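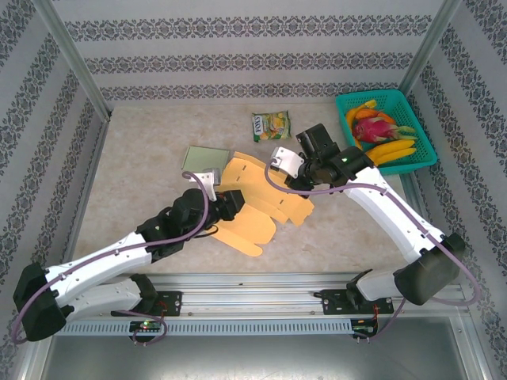 Damask is a patterned cloth in which the design is woven right into the fabric, and the word has long since spread to the wallpapers, papers and printed goods that borrow its look. The name comes from the city of Damascus, a great trading place for fine silks in the Middle Ages, though cloth of this sort was made in a good many other places as well.

In a true damask the pattern and the ground are made with two different faces of the same weave, usually a satin and its reverse. One catches the light and the other doesn't, and so even a plain white tablecloth can show leaves, fruit and scrolls when you tilt it toward a window - a pleasure that many people first meet at a grandparent's dinner table.

Wallpaper makers took up these patterns as a cheaper stand-in for silk wall hangings. Early papers were sometimes flocked, with powdered wool stuck down over the design to give a soft, velvety feel. Later ones were simply printed, often in two colors or in two shades of the same one.

The writer Mitali Selvanayagam, in her history of household patterns, remarks that damask has gone out of fashion many times and has always found its way home again - usually by way of the dining room.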